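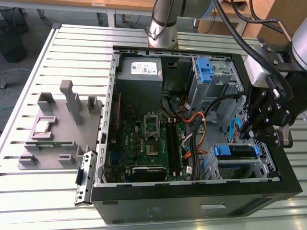
Planning a Small Lantern Festival: Report on Our Group Project
Event Studies, second-year project module

1. How we got started

Our group was asked to plan a public cultural event from the first idea to the last trash bag, and to write up what we learned along the way. We spent a long first meeting going over music nights, a food fair and an outdoor movie evening before somebody brought up the old lantern walk in Lotska. It used to be held every fall along the river, with singing at the bridge and soup afterward in the market hall, and it had quietly faded away when the hall closed for repairs. Several of us had walked in it as children and still had very fond memories of it (mostly of the soup, I have to admit), so the choice was made before the coffee was finished.

We wanted to bring it back in a form that a student group could really manage. That meant one evening in October, a short route, one stage, and a program that would please grandparents and small children alike.

2. The route and the site

The old walk started at the church and went all the way around the mill pond. It is a beautiful route, but parts of it are narrow and very dark, and the path behind the mill has roots that even a careful adult can trip over. We walked it at 7 p.m. to see what it felt like at the right time of day, and came back convinced that we needed something shorter. The route we settled on is 900 meters long, from the school gate down Kollár Street to the bridge and then along the near bank to the meadow.

The meadow slopes gently toward the water, so people standing at the back can still see the stage. It does get soggy after rain, and we put straw on our supply list for that reason. Food stalls would stand along the upper fence, where the ground is firmer and the vans can get in and out without crossing the crowd.

3. Program

We planned the music around 2 acts, which felt right for an evening that also has a walk in it. Golo, a brass band with a big cheerful sound, would lead the procession and play while everyone finds a spot in the grass. Pirkis would follow on stage with a quieter set of folk songs, ending with the bridge song that everyone in town seems to know at least half of. We went back and forth on that order for a good while. Some of us wanted the loud band last so the night would end with dancing, but with so many little ones expected, a calm finish seemed kinder to their parents.

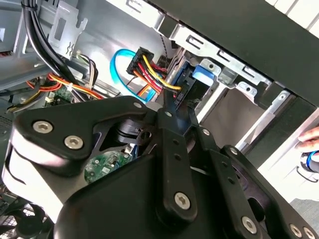

Lantern making deserved its own place in the plan. We proposed 2 open workshops in the week before the walk, one in the library and one in the school cafeteria, with paper, wire and glue provided and battery candles in place of real ones. We tested the lantern pattern ourselves first. Our early versions were far too heavy and sagged on their sticks, and the one shaped like a fish looked more like a boot, but by the end of the afternoon we had a simple folded design that a seven-year-old could finish with a little help.

4. What the town told us

We handed out a short questionnaire at the weekly market and left a stack of copies in the library. We got 171 back, many more than we had dared to hope for, and reading them was easily the nicest part of the whole project. Most people wanted the walk to stay free. A good number asked for benches along the bank, something we had completely missed, and we changed the site plan to add a seated area close to the stage. Parking worried the people on Kollár Street most of all, and our answer to them (signs at both ends, and cars sent to the school lot) still feels a bit thin to me.
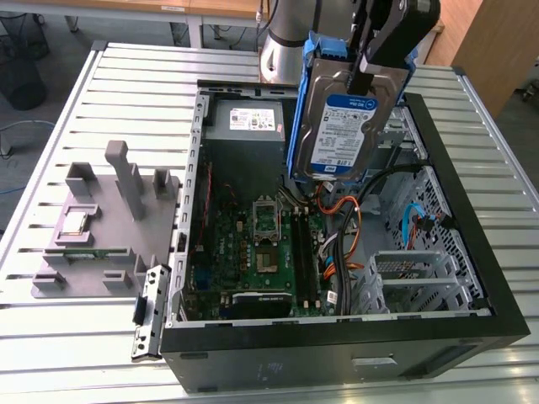
One reply, signed only "a neighbor," asked us to please keep the singing at the bridge, even if everything else had to be different, and to print the words large enough to read by lantern light. The same reply suggested that the band stop playing before the bridge so the singers could hear one another.

We took up both ideas. The song sheet is now a single page in big type, and the band goes silent at the last bend before the river and starts again once the crowd reaches the meadow.

5. Money and what we would change

Our budget is attached separately. The biggest costs are the stage and the sound system, followed by portable toilets, which we had badly underestimated in our first draft. Stall fees would cover part of it, and we drafted letters to local shops about the rest.

If we did the project over, we would talk to the town office much earlier. We designed a whole evening before learning how long a street closure permit takes, and had to redo the timeline twice. We would also plan for bad weather from the beginning. At the moment our rain plan is to move the music into the school gym and shorten the walk to a loop of the yard, and we still need to ask the school whether the gym is free that evening.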